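Search this journal
Enter keyword, author
Go

4.2 Clearing the table

I'll admit this was the part of the study I looked forward to most, because everybody has opinions about stacking dishes! We visited 28 homes in Plumlow and Herath, and in each one we asked people to set the table the way they normally would and then talk us through clearing it. Hadiza Effiong took the notes and I mostly tried to stay out of the way (with mixed success).

What struck me early on was how often the big bowl got handled first. People would go straight for it, even with smaller plates sitting right beside it, and when I asked why, I got answers like "it's in my way" or "I can't think with that thing there." Only 6 households started with the plates. Mismatched sets made things slower too. A scalloped plate sitting on a plain round dish is fine for lunch, but it makes for a wobbly start to a stack, and people fussed over those pairs a lot more than I'd guessed from our December pilot.

We also asked about tablecloths. I had figured a busy pattern would bother people, but most of them liked it, and one woman in Herath told us a checked cloth helps her line things up. Figure 3 has the kind of crowded corner I mean, with the bowl tilted and its rim right up against the plate.

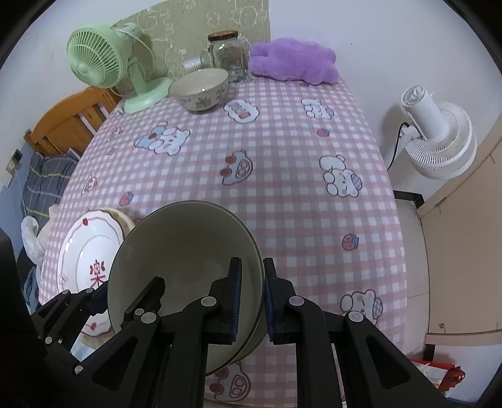
Figure 3. Large bowl and scalloped plate on a gingham tablecloth.

Related articles
Mridha, S. Who washes, who dries: chores in 14 Nostel kitchens
Effiong, H. and Mridha, S. The everyday cupboard
Bruter household survey: notes on 328 replies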